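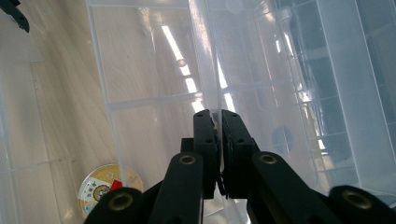 clear bin, wood floor

Storage & Sorting board > clear plastic: keep or toss?

radwa_b
Posted Jul 23, 2019
ok so redoing the whole closet and half the kitchen. Everything was in cardboard before, bottoms gone soft, gross. Switched to clear bins for the big stuff and frosted boxes for food. Question is do I go all one kind or mix. The frosted ones look nicer on a shelf but I can't tell rice from sugar without picking it up. Also lids. Separate lids are going to drive me nuts, I already know it.

kpalomino
Mix. Clear for closet, frosted for kitchen. Done.

Itik_shelves
disagree w/ kpalomino. Clear in a closet just looks like a mess with a wall around it. Frosted hides the ugly stuff, put a label on and move on with your life

kpalomino
labels fall off

Itik_shelves
buy better labels??

radwa_b
lol ok. What about hinged lids for small things — buttons, tea, tins, that kind of stuff. I like that the lid can't wander off. But it needs room behind it to stand up, so no good on a low shelf right?

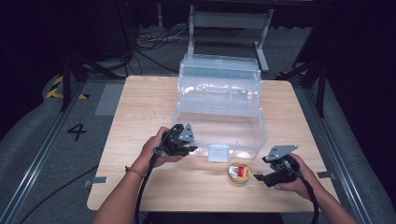 Page 2 of 4

joris_bakker
Right, hinged is for a drawer or a table top. On a low shelf you end up dragging the box out every time you want one thing. I had Bravance ones under the bathroom sink and gave up by April. Moved them to my desk and now they're great.

Measure the shelf with the lid UP. Not the box. Learned that the dumb way.

kerubo.t
Seconding joris. Also small round tins don't stack in a deep box, they slide all over and you dig for the bottom ones. One layer only or use a shallow box. I put mine on edge like records, works ok untill you take one out and the rest fall over.

Itik_shelves
tins don't need a box. they ARE a box

kerubo.t
tell that to my drawer

radwa_b
Fair. So hinged goes on the desk. Now the frosted food ones, which I want for flour, oats, pasta. Rounded corners bug me a little bc you lose space when you line them up, but my mom's square ones had flour packed in every corner and you needed a toothpick to get it out. 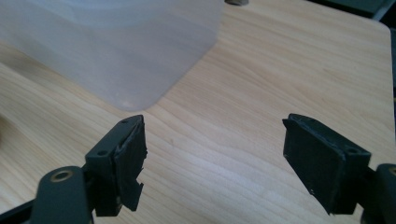

And I wash these things by hand, no dishwasher here, so corners matter more to me than an inch of shelf. Anybody have the rounded kind a few years in? Do they go yellow, do they hold smells, etc.

recepbayram
Had Clornach rounded for 4 years. Dry stuff, perfect. Anything with tomato, forget it, orange forever. Onions too, that box is now the onion box. Mine went cloudier but they were cloudy to start so who cares.

kpalomino
this is why glass

recepbayram
Glass on a high shelf with kids in the house, no thank you

kpalomino
put it on a low shelf then

joris_bakker
With kids. On a low shelf. Kevin.

kerubo.t
For the smell thing, baking soda and warm water overnight, leave the lid off after. Gets most of it. And don't use the green side of the sponge, scratches hold the smell worse. I ruined a good one that way, the Muriithi with the tab on the side.

radwa_b
ooh I want a tab. Easier to pull down from up high.

Itik_shelves
tabs eat up space. You'll get one less box per row, I'd bet on it 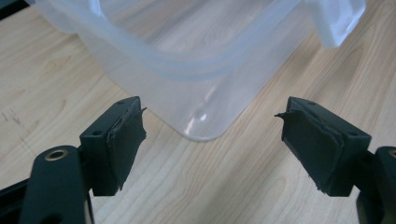

How full should a flour box be?
Leave two fingers at the top so the scoop fits and the lid doesn't push flour out the sides.

radwa_b
Pinning that one from kerubo, thx. Ok plan — frosted rounded for dry food, clear bins for closet, one hinged box for the desk. Sorry Itik, getting tabs anyway.

Itik_shelves
your shelf your problem

recepbayram
Write the date on the bottom w/ grease pencil, wipes right off when you refill. Better than labels imo

kpalomino
see. labels fall off

radwa_b
going to teh store before it closes, will report back on the lids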